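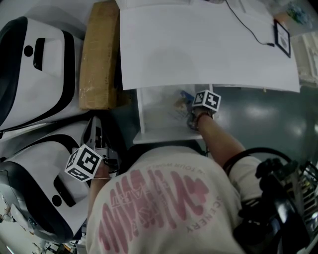 How does the writing get on your T-shirt?

By Villads Fogh
22 July 2024

Big pink letters on a light T-shirt. One word says SCENERY, only it's upside down. Try it yourself, look down at a shirt with words on it. Upside down, right? Go stand in front of somebody and ask them to read it. Easy for them.

Shirts are printed for the person looking at you. The top of each letter points at your chin, so when you look down the top of the letter is the bit closest to you. On a book page it's the other way round, the bottom of the letter is closest. Same letters, turned half way around.

Now try a mirror. Different problem! The letters stand up the right way but they run backward. AMBULANCE is sometimes painted backward on the front of an ambulance for just this reason – drivers see it in their mirrors.

So how does the ink get there?

A few ways. Quick tour.

Screen printing
The old way, and still used all the time. You need a frame with very fine mesh stretched over it, like a window screen but much finer. Parts of the mesh are blocked up. Parts are left open in the shape of the letters. Lay the frame on the shirt, pour thick ink along one end, drag it across with a rubber blade called a squeegee. Ink goes through the open parts and nowhere else. Lift the frame. Letters!

One color means one screen. Two colors, two screens, and they have to line up or you get a fuzzy edge. A small print shop called Zillerska let me watch a job in June, 770 shirts for a summer camp, two colors. 14 came out crooked. Those went in the rag bin. (They make pretty good rags.)

Heat transfer
The picture is made first on a special sheet. Sheet goes on the shirt, hot press comes down, picture sticks, sheet peels off. Good for one shirt, or five. Iron-on patches work almost the same way. If you have a shirt with a print that feels like a thin rubbery layer sitting on top, it could be this kind.

Here's a funny thing – with some transfer sheets you have to print your words BACKWARD, because the sheet gets flipped over before it's pressed. Forget that step and your shirt only makes sense in the mirror.

Straight from the printer
There are printers big enough to slide a shirt into. Tiny nozzles spray ink right on the cloth, a lot like a paper printer does. Lots of colors, even photos. Slower than a screen if you want hundreds of the same shirt.

Why doesn't it wash off?

Draw on your shirt with a washable marker and it comes out in the wash. (Ask before you test this. Really, ask.) Shirt ink is made diferent. Many screen inks have to be heated after printing, which is called curing. The heat makes the ink set, so it grips the threads and stays there.

It doesn't stay perfect for ever though. Cloth stretches, ink stretches less, so after a lot of wearing you can get cracks. Hot dryers make it worse. Two things help:

Turn the shirt inside out before it goes in the wash.
Never iron right on top of the letters.

What about curvy letters?

Straight letters in a row are easy to read fast. Curvy ones take longer but they look more fun, and they can fill up a round space. Sometimes the small words bend around the big ones, like a road going round a hill. Somebody has to plan all that. They try a big letter here, a small one there, move it, move it back. Could take all afternoon.

Color matters too. Pink on a light shirt shows up fine if the pink is strong enough. Pale yellow on white? Hardly see it. And printing light ink on a black shirt often needs a layer of white underneath first, or teh dark cloth shows through.

Try this at home

You need: paper, a sponge, washable paint, scissors, a grown-up near by.

Draw one fat letter on a piece of paper. Start with L, it's easy. O is tricky because the middle falls out.
Cut the letter out so you have a letter shaped hole.
Put the paper with the hole over a clean sheet.
Dab paint through the hole with the sponge. Not too wet or it sneaks under the edges.
Lift the stencil straight up.

You just did what the screen does. Now turn your page around so it's upside down and see how fast you can read it. Then do your whole name and time a friend. My best is three seconds, but it's my own name so I had a head start.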